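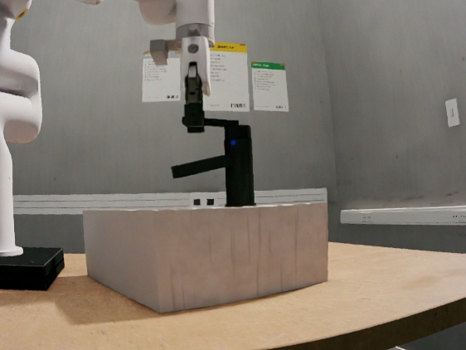
When the Wullmont plant began to test its taps by machine, the seven people on the endurance bench expected to lose their jobs. They did not. Their days became different, and not everybody likes the difference.

Before, a tester opened and closed a lever by hand, 291 times in a shift, and wrote down how it felt. Ladi Omoregie did this for 11 years. "My wrist is thankful," she says. "But I miss the feeling. I knew a bad lever before it was bad." 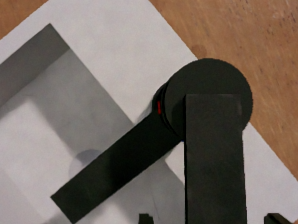 Her work now starts on the screen, where every new movement is tried in simulation first. She moves the view close to the arm and looks for places where it could touch something. The dark round joint, with a long bar running down from it over a white sheet, is the kind of view she studies longest. Last February she sent back almost 154 movements to the programmers at Salazar.

The younger colleagues learned the software quickly. Omoregie needed a whole winter – and she asked for paid hours to practice, which the company gave only after the second request.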